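Adance 1.4 or the diesel?
Posted in May by tallowfen, 21 replies

tallowfen
Looking at a used Isaton estate and can't decide between the 1.4 Adance petrol and the older diesel. I do 44 miles a day, mostly dual carriageway. The Lestimberg dealer says petrol, but he has three of them to shift.

brackenlad
Diesel for that mileage. Mine averages 40 on the same sort of run with a roof box on, and it pulls better in fifth.

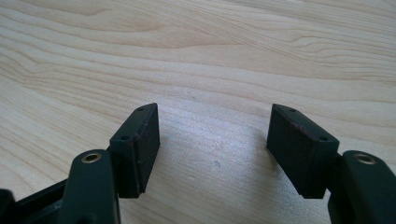 The one thing to check is the timing belt. Ask for the invoice, as a stamp in the book doesn't tell you the water pump was done.

ospina_owner
Disagree. I had the diesel Ospina and the filter light was on every winter. Swapped to the 1.4 and get 39 to the gallon, so there's hardly anything in it.

brackenlad
39 on a motorway maybe. Not round town.

ospina_owner
No, that's mixed, worked out brim to brim.

mudflap7
The early 1.4 uses oil between services. Check the dipstick before you drive it. Later ones have different rings and are fine.

tallowfen
Thanks. The petrol is an early one, so I'll look at the oil first. Viewing it at 10am.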